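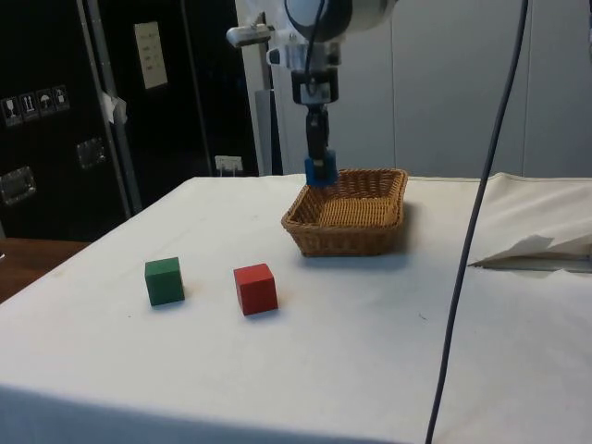
Progress Report to the Brenik Fund: The Sisay Lane Seed Library, Second Season

Dear friends at Brenik,

It hardly seems possible that another growing season has come and gone since I last sat down to write one of these, and I hope you will forgive me if this runs longer than the two pages you asked for. There is a good deal to tell, most of it happy.

When you first agreed to support us, the seed library was one filing cabinet in the back hallway of the Dolano branch, with a sign-out notebook on a string. We had beans, three kinds of squash, and more dill than any town could want. As of the end of June we have 341 households signed up as borrowers, and we have passed 1,000 packets lent out over the two seasons together. Our goal in the proposal was 900, so we are very pleased, although I should say that a lot of those were lettuce in one wild stretch of spring when Suha Awwad ran her balcony salad mornings and people went home with four or five packets apiece.

The money went mostly where we said it would. The drying racks and the small refrigerator were bought in the first quarter, and the refrigerator has made a real difference to the onions and parsnips, which lose their vigor so quickly in a warm room. We spent less on envelopes than planned (the Climent print shop gave us their offcuts, bless them) and moved the difference over to germination trays and a second-hand label printer. I have put the full budget sheet in with the receipts, and you will see the change marked there.
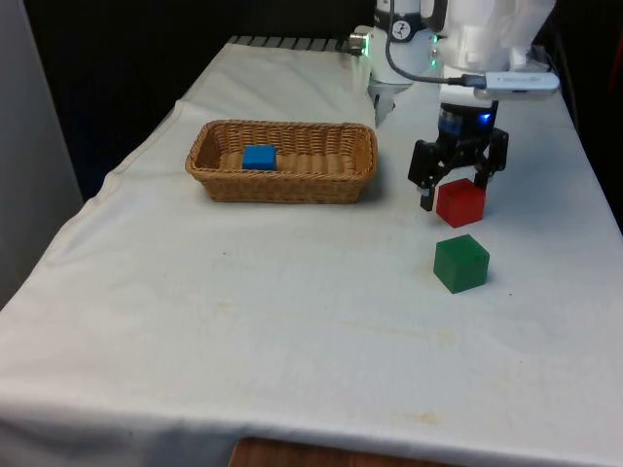 Returns are the part I worried about in my last report, and I still worry a little. A seed library only works if seed comes back in the fall, and in our first year precious little did. People felt shy about it, I think, or they pulled the plants when the tomatoes were done and remembered too late. So this year Abdelkrim Hajji put together 9 evening classes on saving seed, starting with the easy ones like peas and beans and going all the way to hand-pollinating squash, which had a whole room of grown adults giggling over masking tape and paintbrushes. Attendance was uneven. The squash evening was packed and the carrot evening drew a handful, but the returns shelf looks far healthier than it did a year ago, and the bean jars in particular are full.

We did have disappointments, and I would rather you heard them from me. The corn was a loss. We had planned to grow out an old local flint corn on the lower plot at Sisay Lane, and it crossed with the sweet corn next door before we had any idea the neighbors had planted so early. None of that seed can be lent. Kidus Adugna has found a more sheltered spot behind the greenhouse for next year and has already talked with the neighbors about timing. We also lost a tray of stored pepper seed to mold in a damp week, and we now keep the drying room door shut and change the desiccant more often.

For the coming season we would like to do two things. The first is to finish germination testing on everything older than three years, so that nobody goes home with a packet of dust. The second is to open a small shelf at the Dolano elementary school, where the fourth grade teachers have been asking for one since winter. Neither needs new money from you, only your blessing to carry the unspent printing funds forward.

Thank you, as ever, for your patience with our late paperwork. Do come and see us when the beans are up!

With gratitude,
Leonardo Rizzi
Coordinator, Sisay Lane Seed Library

Recent from the library
Notes on saving lettuce seed in a wet summer
Wanted: clean jars with lids
Sisay Lane plot map for next season
What we learned from the first-year borrower survey

Comments

Dagim Zeleke: Lovely to read this. I still have two packets of runner beans to bring back, I promise they are coming.

marigold_jo: Will the squash class run again? I missed it and my zucchini saved seed grew into something very strange.

Suha Awwad: Yes, we hope to repeat it! Keep an eye on the board by the front desk.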